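Around the Hall in March

I went up for the last afternoon of the show with Sixten Bakke and came home with sore feet and far too many pictures. Most of them were blurry and got deleted on the train, so the gallery is short this year. Sorry to anyone who expected the usual pile!

We got in a bit after two, once the lunch crowd had thinned out, and started at the far end because Sixten has a theory that everyone else turns left at the door. (He's wrong, the far end was packed.) What I like best at these things is the tables. People who'd never talk to each other in a hallway will put their elbows on a table and be there for half an hour, going back and forth about some tiny part.
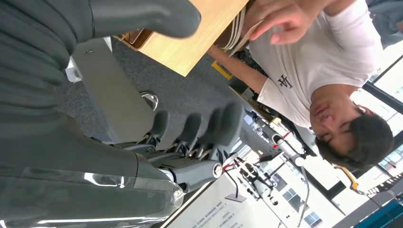 And you pick up so much just by standing near them. I heard a long argument about cable routing that I only half followed, and Gunvor Sjögren gave me a very patient lesson in something I only half followed too.

The Firnero people were down the next aisle, handing out coffee in paper cups — pretty decent coffee, too. I had 2 and should have stopped at one. Eskil Nyberg told me their stand took 39 hours to put up and that they'd have it down again by dinner, which made me want to lie on the floor on his behalf.

By four o'clock my phone battery was nearly gone, so I missed the Clarnell talk completely as far as pictures go. It was good, a little heavy on slides (72 of them, Sixten asked afterward), but the questions at the end were worth staying for. If you were there and got any decent shots, please send them over and I'll add them with your name.

Coats, train, a cheese sandwich that had seen better days, home by nine. Next year I'm wearing different shoes.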